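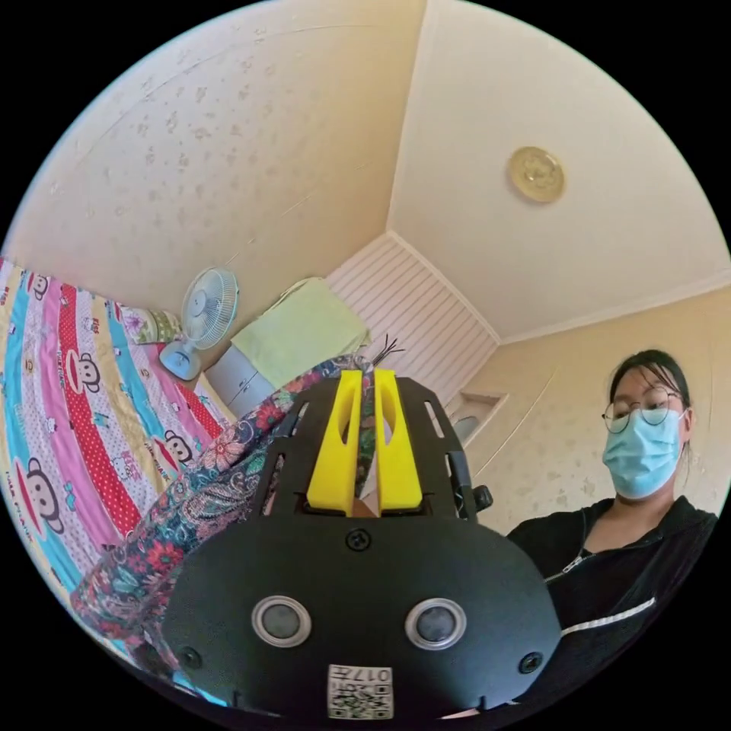
8 March 2021 - the small bedroom

Started on the small bedroom at last. I have been saying I would since Christmas and it was getting to the point where I kept the door shut so I did not have to look at it. Up at seven, toast, bins out, then upstairs with a roll of bags and the radio.

Did the wardrobe first. Most of what was in the bottom was bedding. Two duvets we never use, the thin one and the one with the burn from the iron, and a lot of odd pillowcases. The thin duvet went back in. The burnt one went in a bag for the tip. Pillowcases went through the wash at 90 just in case, which took most of the morning and made the kitchen windows steam up. One of them was nearly grey before and is still nearly grey.

The winter coats are now on the left side and anything light is on the right. I want to keep it that way. Last year they were all mixed up and I could not find my raincoat until May.

Next was the chest of drawers. It is the old Maser one that came with the flat before this, and the second drawer has stuck for as long as I can remember. I took it right out and found a sock jammed down the back, along with a bus ticket and the instructions for a hairdryer we no longer own. Rubbed a candle along the runners. It goes in and out now, although you have to lift it slightly on the right. The bottom drawer is for paper and I left it alone. That is a separate job and I was not in the mood.

Lunch was soup and the end of the loaf. Need bread.

In the afternoon I measured up for the shelf. The alcove is 76 cm across at the back and a bit less at the front, so the wall is not straight, as suspected. The Isorar shelf I liked comes in fixed lengths and none of them fit. It would have to be cut down. I have the saw but not the patience, so I may ask the timber place whether they will cut a plain board to size instead. They are doing click and collect only. Rang them at ten past two and was eighteenth or something in the queue, gave up.

Looked at the walls properly while I was in there. They are pale enough that every mark shows. There is a run of scuffs low down where the bed used to stand before we turned it, and a rawlplug hole I filled badly. Washed the scuffs with sugar soap and most of them came off. The filler needs sanding. I had a tin of the paint left over in the cupboard under the stairs, Cestia, but the lid had rusted on and when I got it open there was a skin on top as thick as leather. Underneath it was fine. I stirred it and did a patch behind the door to see. Will check the colour in daylight tomorrow, it looked darker going on.

Moved the bed out to hoover under it. Dust, a pencil, one of my good hair grips. The carpet is a different colour under there, much brighter. I put the bed back a hand's width further from the radiator than it was, so the covers do not hang against it. It makes the room feel narrower on the other side, but it is a small room whatever you do with it. You have to go in sideways with the washing basket either way.

Three bags for charity, tied up and on the landing. The shops are not open for donations yet and the sign on the door says April, so they will have to live on the landing until then - or in the boot of the car, if I can get the boot clear. One bag for the tip. You have to book a slot for that now. Did it on the website, got Thursday, reference number ends 341. Writing it here as I will lose the email.

Still to do in there: sand the filler and paint, curtain hooks (the rail is short by a couple and it sags in the middle), the paper drawer, the lamp. The lamp needs a new plug and a shade that fits. The Carrier one I ordered is too wide and knocks the wall when you open the wardrobe. It has to go back by the end of the week and I have already squashed the box.

Stopped at almost 5. Bath. Beans on toast, forgot about the bread and used the crusts from the freezer. My knees ache from the floor. It rained all evening and the landing window is letting a bit in again at the corner, put a towel down. In bed by 11.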